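Table and Enclosure Inspection, Game Folding Station
Last updated: January 7, 2022

Station 5, Cleden building. Checked by Jadwiga Kozłowski, comments hers unless initialed.
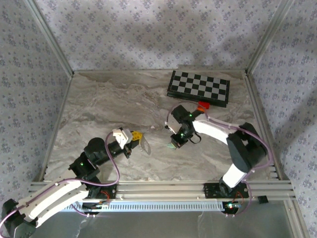 Station 5: folded checkerboard at the right, small red block at its lower edge.

1. Tabletop clean and free of chips
PASS. The marble pattern hides everything. Gray swirls, white swirls, beige swirls, and you are supposed to find a crumb in there. I went over it with my palm and then a white cloth. The form says "visually clean," and I don't think that wording means much on this surface.

2. Tabletop level
PASS, barely. Benex says their tables don't need re-leveling for 94 weeks. I would like to know who tested that. Put a level on it every month anyway.

3. Fabric walls secure on three sides
PASS WITH COMMENT. Flower print all the way round. The fire tag is supposed to be on the back of each panel. Found two tags, not three. Wasora told us in December that the whole order was treated. I'll believe it when I have the paper. Left open.
(O.K.: Paper requested again. No reply yet.)

4. Corner posts and back rail tight
PASS. Pushed both aluminum posts by hand, no wobble. Bolts checked with a wrench, which the last inspection did not do, whatever the box says.

5. Sharp edges
FAIL. Burr on the outside face of the left post, at hip height. It caught my sleeve. File it down. Tape is not a repair.

6. Checkerboard in usable condition
PASS. Opened and closed it ten times. Hinge holds, no splits in the black border. You can pinch a finger in the fold if you close it fast. The sheet calls this "negligible." Meron Negussie had a blood blister from the old board, so I have changed it to "low."

7. Small pieces accounted for
NOT CHECKED. Blocks go missing and there is no list to count against. The red one and the yellow object are both small enough to slide under a panel and end up on the floor where somebody steps on them. A checkbox without a list is useless. Dagný Blöndal to write one.

8. Cables clear of the work surface
PASS WITH COMMENT. The purple ones run in wide loops. Fine while nobody is leaning in. Check for rubbing at each bend.

9. Floor and walkway
PASS. Dry, nothing stored behind the back wall.

Work order 3165 opened for item 5. Items 3 and 7 stay open. Recheck in 5 days.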